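Shorten the Bench, Lengthen the Shifts

College hockey coaches dress too many forwards in August exhibition play, and the habit carries into the games that count. I kept shift charts for Skulside through its last preseason, 444 shifts in all. The fourth line averaged under 30 seconds per shift. A player cannot read a forecheck in that time. He gets on, chases one puck and gets off.
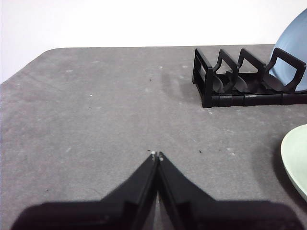 Aroha Rakena, who coached against Skulside while at Marar, has argued that short shifts keep legs fresh for the third period. The charts do not support her. Shot attempts against rose after each fourth-line change, and most of the increase came within 5 seconds of the new players reaching the ice. Fresh legs were already out of position.

The cost is in the changes themselves. A team that rolls four lines makes roughly 200 forward changes a night, and each one is a chance to be caught between the bench and the play. Gadov cut its rotation to three lines plus 2 spare forwards and gave up fewer odd-man rushes.
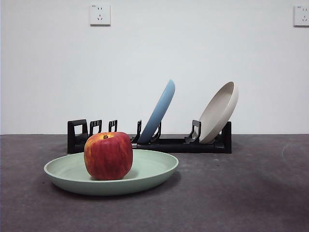 Does a shorter bench wear out the top line?

Only if its shifts are allowed to run long. Lensa Derese holds hers at Soltberg to a fixed limit and moves the extra minutes to the third line, where the added ice time does the most good.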